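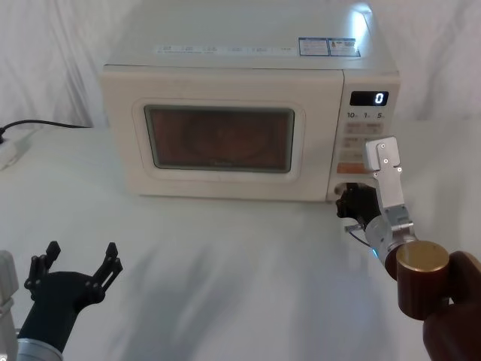 ## 4. Placing the oven and running the first check

The leaflet in the box says "ready to use in seconds." Treat that as advertising and give it 5 minutes.

1. Stand the oven on a flat, level surface that will carry its weight. If it rocks, move it. Folded cardboard under a foot is not a fix.
2. Keep curtains and loose cloth away from the vents. The Dosico sales sheet calls the oven "place anywhere" – ignore that.
3. Take out all packing material, then wash and dry the glass turntable. Seat it on its ring and turn it by hand. It should move without scraping.
4. Plug the oven straight into a grounded wall outlet.
5. Put a microwave-safe cup of water on the turntable and close the door.
6. Set 2 minutes with the time buttons under the display. Each press adds the amount printed on the button, or is meant to. Read the display before you start.
7. Press start. When the time is up, open the door and touch the outside of the cup with care. If the water is still cold, see section 17.

**Note:** Leave the stickers on top of the oven alone until you've read them. Some repair shops ask for what's printed there, and the glue comes off badly anyway.

**Note:** The preset programs guess at portion size. Zdenka Angelovski tested them for this guide in December and went back to setting the time by hand. We suggest the same.

**Caution:** Never run the oven empty, even to "see if it works."

**Caution:** If the door doesn't close flush, unplug the oven and stop there. Don't tape it shut.

Replacement turntables are listed under part 505. Measure yours before ordering – "universal fit" usually isn't.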